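The Fruit Bowl, and Other Hard Surfaces

22 March 2024
By Kaj Kragh

The walls came first. I had wanted pink spots ever since a hotel bathroom in my twenties, and when Stava put the leopard print on clearance I bought enough to do three sides of the nook and then some. Half the household reads the spots as leopard, the other half as hearts. I've stopped arbitrating. The marble-look surface was meant to calm everything down, and it has had about as much success as you'd expect.

The bowl is the peach one with the wavy rim. Depending on the light, and who is being asked to wash it, it is also salmon or pink.

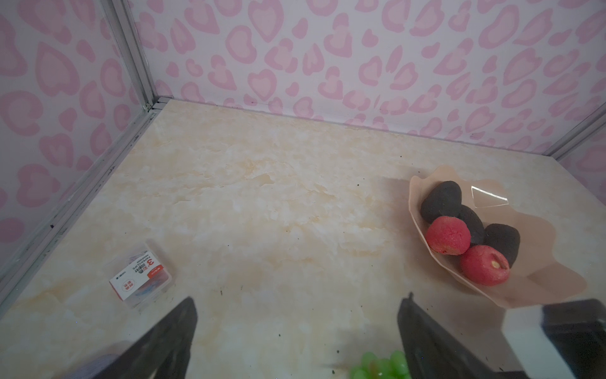

The corner, the bowl and a few crumbs.

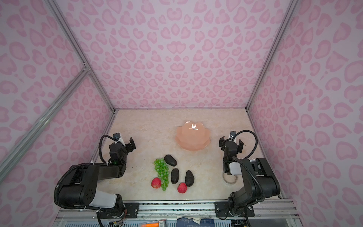
Green grapes, artificial, waiting in front of the plate. They'll outlive the lot of us.

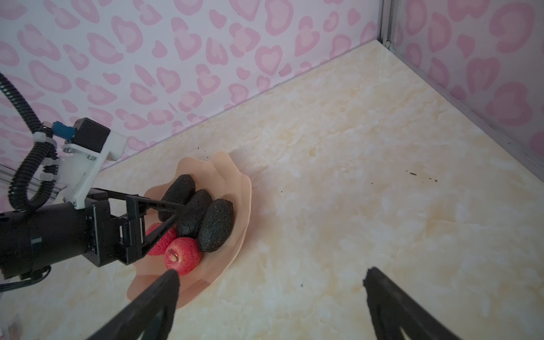

Three avocados and two red apples, which is as much colour theory as I can manage before lunch. 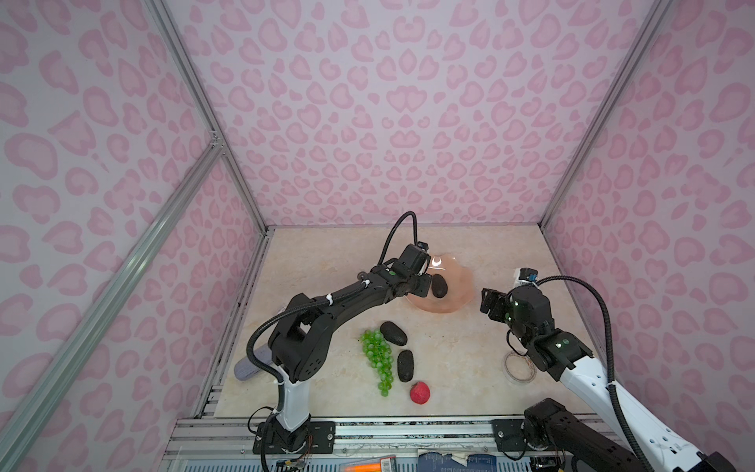

One dark oval on the plate, two more out in front. I went through a minimal phase.

I came to fake fruit by way of real fruit, which I kept buying with great moral purpose and then forgetting. A bowl of real avocados gives you a window of one afternoon, and I was generally out that afternoon. In December I threw away 11 of them, wrapped in newspaper so the neighbours wouldn't see, and went looking for something that would hold its shape.

The first lot came from Jitar and were dreadful. The lemons had a seam down the side like a tennis ball and the pears smelled of new shower curtain. My sister picked one up, put it down again and asked if I was all right. They now live in the shed, where something has had a go at one of the pears and, I imagine, regretted it.

The second lot is better. I look for weight before anything else, and then for a bit of ugliness. An apple wants speckles. An avocado wants to look like it's had a hard life, and if it's too smooth you may as well put out a river stone. Grapes are the difficult ones, and I have paid more for artificial grapes than I'd care to see itemized.

As for bowls, I've owned seven that I would call serious. There was a grey Simov one for years, very handsome and heavy enough to anchor a dinghy, until I dropped it on the back step and lost a piece of the step. A low, frilly dish is kinder to a small pile of fruit. The rim does some of the work for you, and two apples in it look like a decision. In the Simov they looked like the end of the shopping week.

People ask about cleaning. I wipe the fruit with a damp cloth when I remember, and the marble-look surface when somebody is coming over. The pattern is very forgiving of crumbs, right up until the sun comes round, and then it forgives nothing. The silver corner strips mark if you so much as walk past them with a bucket. I've tried bicarb, I've tried vinegar, and now I mostly try standing in front of them.

Vasconcelos do a fig that I've had my eye on. It comes split down one side so you can see the seeds, and it costs what a tray of real ones would. I've put two in the cart and taken them out again. My sister says figs won't go with the walls, but then she's never found anything that did.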